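How to Request Your Transcript (and Make Sure It Gets There)
For seniors, transfers and recent grads. Read the whole thing before you email us please.

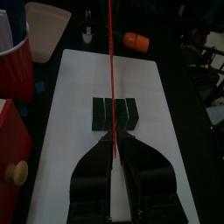

Transcript requests go through Gradex now. Paper forms in the tray outside the Guidance Office are the old ones and we can't process them. If you already filled one out, sorry, you have to do it again online. Takes a few minutes.

BEFORE YOU START

Have these ready:

Your student ID number. NOT your lunch number. It's on your schedule, top right.
Your personal email. Not your school email. School accounts get shut off after graduation and you will lose your receipts.
The full name of each college, plus city and state. There are a lot of schools with nearly the same name.
Your Common App ID if you're using it.
A parent or guardian who can sign the release, if you are under 18.

STEP 1: MAKE YOUR GRADEX ACCOUNT

Go to the student portal, click Records, then Gradex. Don't search for it on Google, go through the portal so it knows which school you belong to.

Pick "Current Student" if you are enrolled right now. Pick "Former Student" if you graduated or transferred out. If you pick the wrong one your request sits in the wrong line and we don't see it. Check this twice.

Use your legal name, the way it shows on your report card. If you go by something else there is a box for preferred name right under it. Accents and hyphens: type them if your keyboard lets you, leave them off if not. Either way it will match. (Yes, Głowacki and Glowacki both work, we tested it.)

Gradex sends a code to your email. Code is good for 26 minutes, then you need a new one. Check spam.

STEP 2: SIGN THE RELEASE

We can't send anything without a signed release. You will see a yellow bar at the top of your account until it's done.

18 or older: you sign it yourself, on screen.
Under 18: type in your parent's email. They get a link and sign from their phone. The link does NOT go to you.

Parent has no email? Come to the office for a paper release. Mrs. Sheehan has them at the front desk. Polish and Spanish versions too, just ask.

One release covers all your requests for the year. You don't need to do one for each college.

STEP 3: CHECK YOUR UNOFFICIAL COPY FIRST

This is the step everbody skips. Click "Preview" and look at it. Really look.

Is your name spelled right?
Are your summer classes there?
Are the college credit classes marked as college credit?
If you moved here from another district, did your old grades come over?
Is your graduation year right?

Something wrong? Stop. Don't send it. Email Ms. Heywood (Jade Heywood, Records) with your name, ID number and what's wrong. Put CORRECTION in the subject line. Corrections can take up to 7 school days, longer if we have to get hold of your old school.

If you already sent it and then found the mistake, tell us anyway. We can send an updated one, it happens every year.

STEP 4: ADD YOUR COLLEGES

Click "New Request" and type the college name. Pick it from the list. Look at the city and state before you click.

Three ways to send:

Electronic. Use this if you can. Most colleges take it. It's usually there by the next school day.
Through Common App. Pick this only if you are applying to that college on Common App. You have to add the college there first and fill out the FERPA section, or the two won't link up.
Mail. For scholarships, the military, and the few schools that still want paper. Comes in a sealed envelope with the school stamp. Allow two weeks.

College not on the list? Choose "Other" and put in the admissions office address. Please don't put your own address and then forward it. If you opened it, it isn't official anymore and they'll toss it.

STEP 5: PICK WHEN TO SEND

Send Now: goes with the grades you have today.
Hold for Grades: waits until this semester's grades are posted.
Final Transcript: goes out after graduation. EVERY senior going to college needs one of these. One only, to the school you're attending.

For early action or early decision, pick Send Now. Do not pick Hold for Grades. We had a few people do that last September and their transcripts were still sitting there when the deadline came up.

STEP 6: SUBMIT AND SAVE THE CONFIRMATION

Hit Submit. You should get a confirmation number. Screenshot it or write it down. If you don't see a number it did not go through, usually the release is missing (see Step 2).

Current students: no charge for electronic. Former students pay a small fee at checkout. If the fee is a problem, see your counselor before you pay, not after. We can waive it but we can't refund it.

STEP 7: FOLLOW UP

Log in and look at the status.

Submitted = we have it, haven't opened it yet
In Review = we're checking it
Sent = it left here
Received = the college downloaded it

If it says Received but the college portal says "missing", wait. Colleges get thousands of these and it takes them time to match it to your file. Give it ten days. Then call THEM, with your confirmation number in front of you. If they really don't have it, email us and we'll resend.

DEADLINES

Give us 10 school days before your college's deadline. School days. Breaks don't count, snow days don't count.

Requests that come in after 2:00 p.m. count as the next day.

We have more than 200 seniors and two people doing transcripts. A request at 11 at night for something due at midnight is not going to happen. The office is closed and so is the system that puts the seal on it.

STUFF WE GET ASKED A LOT

Do test scores go on the transcript?
No. Order SAT scores from College Board and ACT scores from ACT. We don't send them.

Does my counselor letter go with it?
Seperate. The transcript request does not ask your counselor for a letter. You need to turn in the senior questionnaire for that. Last names A–K see Mr. Czerwiński, L–Z see Mrs. Sowa.

I took a class at the community college. Is that on there?
The class will show but you still need to order a transcript from the community college itself. Most places want both.

The Jonier scholarship wants it in a sealed envelope with the application. How?
Request it by Mail, then choose "Pick up at school". We'll email you when it's ready. Bring an ID. Don't open it!!

Can my mom pick it up?
Yes if she's on your contact list and has ID. Siblings and friends, no.

I owe money for a textbook or a Chromebook. Will you hold my transcript?
No. But please take care of it, Room 1423, before or after school.

I can't get in to my account.
Click "Forgot Password" once. Once. If you keep clicking, each new link cancels the last one. Still stuck, come by during lunch or email Ms. Heywood.

NEED HELP?

Walk-in help at the Guidance Office during both lunches, first come first served. Bring your laptop charged. No appointment needed for transcript questions, but you do need one to talk about your college list or financial aid. Sign up for those on your counselor's page.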